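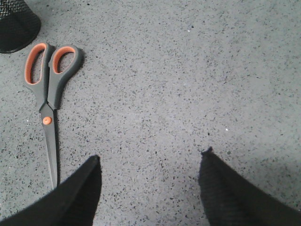 Progress report to the Keogh Fund: Dronville Football Club youth scheme
Monday, March 13, 2023
Prepared by Aisling Coughlan, club secretary

1. Players and teams

The scheme has now reached 217 registered players. We had hoped to run two girls' teams from the start of the season but only the under-13s were ready in August. The under-15s have trained together all winter and will enter the league next season.

The under-11s have lost their place on the lower pitch while the drainage is being redone, so they play home matches at Tosamon Park. Parents have complained about the parking.

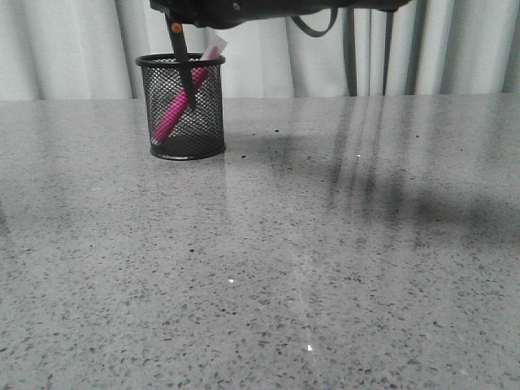
Has the scheme kept to its coaching hours?
Coaching is behind plan. Three sessions a week were promised for each age group and the under-9s have had two since the clocks went back, as the floodlights on the top pitch are shared with the senior side.

2. Coaching

Taner Aksoy took over as head of youth coaching in August. He has moved the older boys to a back four and asked all age groups to play out from the goalkeeper. Results dipped at first – the under-14s lost three in a row – but they have since climbed to mid-table.

Two parents have finished their first coaching certificate. A third had to withdraw from the course and will rebook.
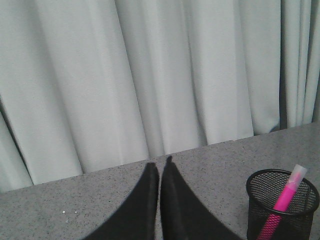
Pale curtain behind the countertop

3. Spending

We have spent £1460 of the grant since the last report, nearly all of it on portable goals, match balls and referees' fees. The kit order with Zetelis came in under budget, though the goalkeeper shirts were the wrong size and went back. A refund for these is still owed and is not included in the figure.

Travel to away matches is being paid from club funds. We expect to ask for help with up to 3 coach trips in the summer tournament period, and will send a separate request.

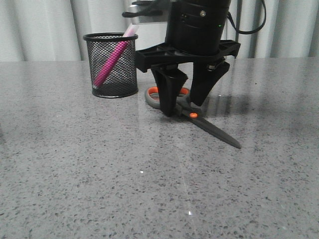

4. Next steps

Trials for the under-15 girls will be held once the lower pitch is back in use. Taner is drawing up next season's training timetable and has asked the senior manager to free one floodlit evening for the under-9s. A copy will be sent to the fund with our next report, along with the final league positions.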